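Recording for the Sorting Set: Your Questions

What is the Fenemness sorting set?
It's a growing pile of recorded examples of robot arms clearing drink containers off a table, gathered at our Wattimena bench. We have 792 episodes so far and we're aiming for 4000 by December!

What does a working table look like?
Bottles and cans go down at all angles, some standing, some lying, with the bin at the far right corner. Mix up the colours and labels as much as you like. 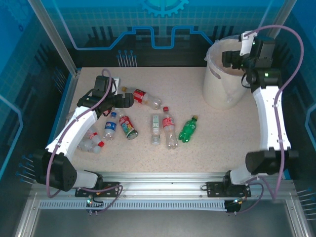
Do I need to have driven an arm before?
No. Most people get the feel of it in an afternoon, and it's great fun once your hands catch on.

Why bother with crumpled cups?
Clear plastic is the hard stuff, and we love it. Creases throw glare all over the wrist view, and the learner needs plenty of that.

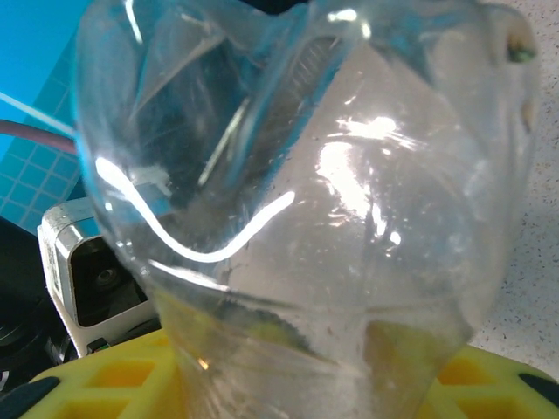

How long should one episode run?
Aim for 59 seconds or less. If you go over, save it anyway and tag it "long" in Arnerik.

What if I fumble a grasp?
Keep going and try again. A good recovery is worth having. Bottles with thin walls dent easily under the yellow pad, so close gently and let the label face whichever way it likes.

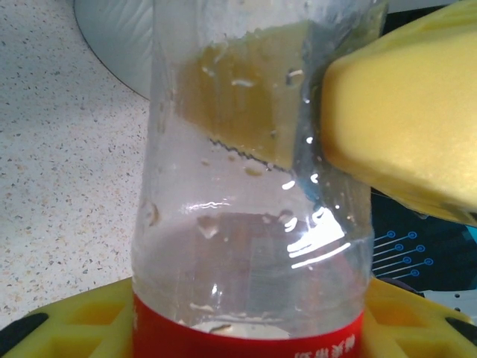
Can I use the recordings in my own project?
Yes, please do! Ask the Poltska desk for a login and tell us what you're training.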